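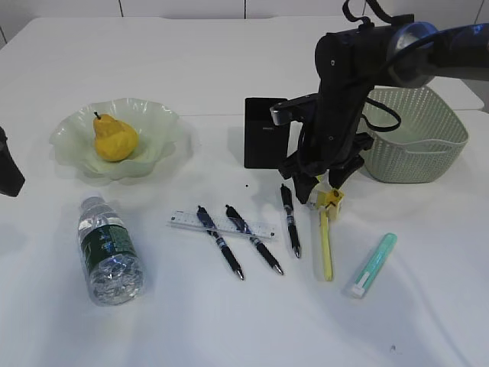
# Zevatico 2000 - desktop stacking and calibration kit for astro images

Takes raw frames off your camera, gives you back a calibrated, stacked image you can open in anything. Box plus software. Made for people with a small scope, a cooled camera and not a lot of patience.

Replaces the older Zevatico. Old license files still work, just drop them in the same folder.

## Whats in the box

- Zevatico 2000 processing unit
- Power supply, US plug
- Network cable, short one
- USB cable for direct camera hookup
- Flat panel diffuser sheet
- Quick start card

No monitor, no keyboard. You run it from a browser on your own laptop.

## What it does

Raw data from an astronomy camera is just counts per pixel. Some of that is sky, some is heat in the sensor, some is dust on the glass. The unit sorts those out in this order:

1. Subtracts bias and darks
2. Divides by flats
3. Flags hot pixels and satellite trails
4. Lines up the frames on stars
5. Stacks, with rejection
6. Writes a linear 32-bit file plus a stretched preview

Linear file is never touched by the stretch. If you don't like our preview, ignore it and do your own.

Color: one-shot color cameras are debayered after step 2. Mono cameras, you assign each filter to a channel in the browser. Narrowband works too. The channel picker has the usual palettes, or set your own mix with the sliders and save it under a name.

## Specs

| | |
|---|---|
| Max frames per stack | 2000 |
| Input | FITS, raw from most DSLRs |
| Output | FITS, TIFF, PNG |
| Saved color presets | 10 |
| Connection | Wired network, USB |
| Wi-Fi | No |
| Cooling | Fan, speed adjustable |
| Part number | 2189 |

The frame limit is lights only. Calibration frames don't count against it. Going over, split into two sessions and combine the results with Merge Stacks - works fine as long as the pixel scale matches.

## Ata software

Ata is the browser part. Runs on the unit, nothing to install. Type the address from the quick start card and it comes up.

Left side is your sessions, right side is the log. Read the log! Most support mail we get is answered in it. If it says "flat median too high" then your flats are overexposed, shoot them again shorter.

Things Ata has now:

- Drag and drop for whole folders
- Per-frame star size and background, sortable
- Undo on channel assignments
- Header editor (target name, filter, exposure)
- Background gradient removal, off by default
- Export log as plain text

Things it doesn't have: mosaics, planetary video, plate solving without a network connection. Mosaics are being worked on, no date.

## Before you order

Check your camera writes proper FITS headers. Unit reads exposure, gain and temperature from there to match darks. Missing headers can be filled in by hand but with a big folder you will hate it.

Check your darks. Same gain, same exposure, same temperature as the lights. The unit will scale darks if you tell it to but matched ones are better, particularly on sensors with amp glow.

Dust moves. If you rotated the camera, take new flats.

Space on your end - the unit keeps finished stacks untill you delete them, but raw frames are cleared after a session is closed. Keep your own copies. There's a warning box before it clears, and a setting to turn clearing off if you'd rather manage the drive yourself.

## Public archive data

You can feed it data you didn't shoot. Lots of observatory archives let anyone download calibrated files by filter or energy band. Load three, assign red, green, blue, skip calibration (tick "Already calibrated" or it'll try to match darks and fail). Alignment by coordinates instead of stars is under Advanced. Use that for X-ray and radio files where there's not enough point sources to line up on.

Low count X-ray data looks like scattered dots at first. Try the smoothing slider at a small value, then the log stretch. Too much smoothing gives you blobs that aren't real structure.

## Which one do I need

**Zevatico 2000** - the one on this page. Deep sky, any camera, any filter set.

**Nollulora** - smaller unit, USB only, color cameras only. Runs the same Ata screens minus the channel picker. Fine for a DSLR and a tracker.

**Vasilakis rack mount** - for clubs and schools with several people uploading at once. Separate logins. Ask for a quote, price depends on drives.

## Updates

Firmware update in August fixed the flipped preview on some mono cameras and a crash when a folder name had a comma in it. Install from Settings > Update. Takes one restart. Don't pull power during it.

If you're on the version before that, re-run any session where the preview came out mirrored. The linear files were always right so those can stay.

## Warranty and returns

Two years on the unit, one on the power supply. Returns within 30 days, all cables in the box please. Diffuser sheet is a consumable and isnt covered.

Spare power supplies and diffuser sheets are on the accessories page. Quote part 2189 if you write in so we know which unit you have.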